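Home | Forums | Office Equipment | Log in

Shared wall chargers: return and storage
Posted by Noemi Pagano, 19th March
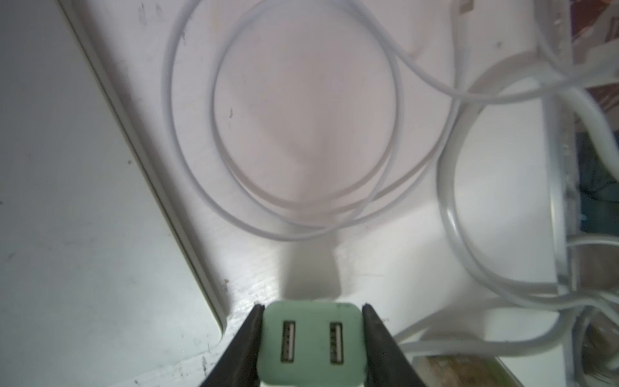
Where should a charger be returned after use? Chargers go back to the Isdale supply desk, with the cable detached.

s_amato: I would ask that cables remain attached. Separated cables are regularly mislaid – Room 12 has had none to lend for weeks.

Kianoush Ghasemi: I disagree. A cable left plugged in bends at the connector and fails early.

s_amato: Then each cable should at least be labeled.

Noemi Pagano: Labels will be issued in June. The current rule stands until then.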